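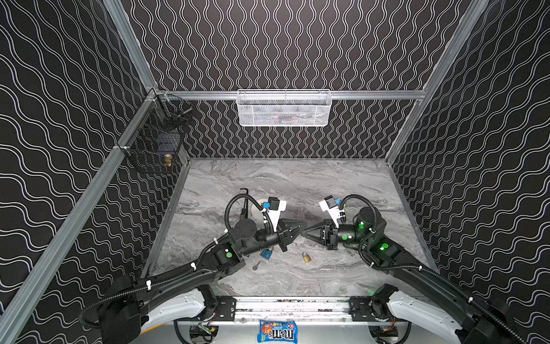 The padlock problem

My junk drawer defeated me in January. I had gone in for a key and come out with a dead battery, a foreign coin and a rubber band that had fused to a receipt. I shut the drawer, sat down and did what any reasonable adult does, which was to wonder when a machine would come and do this for me.

We have been promised as much for a long time. The robot butler has been five years away for most of my life. In the meantime I own a vacuum that gets trapped under the same chair every morning and sends my phone a sad little message. So I went looking for people who work on the harder stuff: the picking up, the sorting, the putting back where it goes.

That brought me to Praseseo, a small outfit with four employees, one good coffee machine and a very firm rule about wiping your feet. Florian Berchtold runs the place. I asked him whether a robot could do my junk drawer.

"Could it do it, or could it do it before you sell the house?" he said.

His point is that people have the difficulty upside down. Machines have been welding car doors for decades, and we assume that anything able to weld a car door can surely hang up a key. But the car door arrives in the same spot, at the same angle, all day long. A key arrives however it was dropped. It is thin, it is shiny, and it lies flat on the table as if it had been glued there. You and I slide it to the edge with a fingertip and pinch it on the way off. We don't know we're doing it. Try explaining it to somebody and you'll find your hand moving before your mouth does.

The setup I spent the most time looking at has two arms that share one marble-patterned work surface. Around it are baskets where things can live, and on it are things that don't live anywhere yet. If you have ever moved into an apartment, you know the feeling.

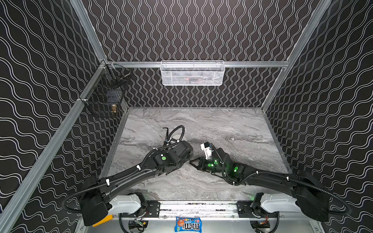

Two arms, one narrow gap between them, and candy within reach of the humans.

Two arms sounds like luxury. Selina Ortner, who came to Praseseo after years in her family's hardware business, says it's closer to a minimum. Most chores need one hand to hold and another to fuss. Think of a jar lid, or a sock. Think of a padlock, which has to be kept still while a key goes in, and then kept still again while the key turns, which is exactly when it would prefer to spin.

"With one arm you're chasing it around the table," she said. "I've seen toddlers do it better. I've seen toddlers do it worse, too."

The trouble with two arms is that they have to avoid hitting each other. People manage this without thinking, apart from me in the kitchen at Thanksgiving. For robots it means every reach has to respect the other fellow's elbow.

Ortner's old trade makes her a useful judge. At the family store – called Ortner, they didn't overthink it – the stockroom held 1,110 kinds of small part, and the closing job was to put back whatever customers had picked up and abandoned. She hated it. She would have handed it to a machine at sixteen and she would hand it over today. Would she trust the result?

"For the padlocks, maybe. For the washers, I'd check."

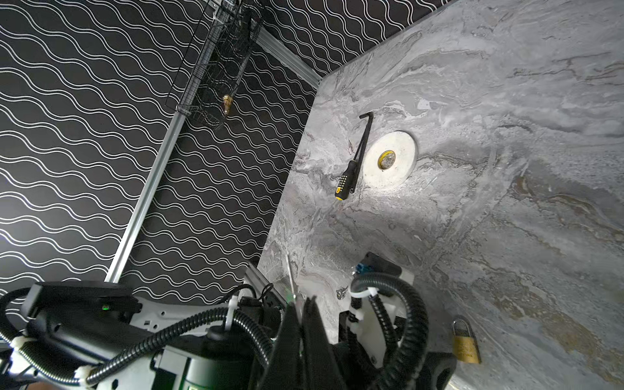
The screwdriver test

Tarun Bajpai has a simpler way of measuring progress. He keeps a list of things he'd let a robot do in his own garage while he was in the house having lunch. The list has three entries, and one of them is "nothing."

His favorite troublemaker is the screwdriver. It has a fat end and a thin end, so it matters where you grab it. It rolls, but only in a curve. Pick it up by the shaft and the handle swings down and sulks. And once you have it, you still need to get it into a basket without catching on the mesh, at which point a long tool behaves like a ladder in a stairwell.

A roll of tape is kinder. It lies flat and has an edge you can get hold of. Bajpai speaks of tape with real warmth.

What would count as success? Here the room split. Berchtold wants a robot that tidies a bench it has never met. Bajpai would settle for one that tidies the same bench every night, slowly, and stops when it's confused. I'm with Bajpai. Half the damage in my house was done by people who were confused and kept going.

Svenja Danzer, who manages a repair shop and has sat through more sales pitches than she cares to remember, takes the hardest line of all. She doesn't mind slow. Her shop is dark from six in the evening, and a machine that needs four hours to clear one bench is welcome to them. What she minds is not knowing where things went. A tool left on the floor is a nuisance. A tool put away neatly in the wrong place is gone until spring.

"My last apprentice was like that," she said. "Lovely boy. Very tidy."

So, can they do the chores yet? A bit of them, on a good day, with somebody nearby. That is also how I would describe my own record. If you run a shop where the same few objects come back to the same few places, I'd start paying attention. If you have a kitchen, children or a dog, I'd hang on to your arms.

I went back to my drawer when I got home. The key was in my coat.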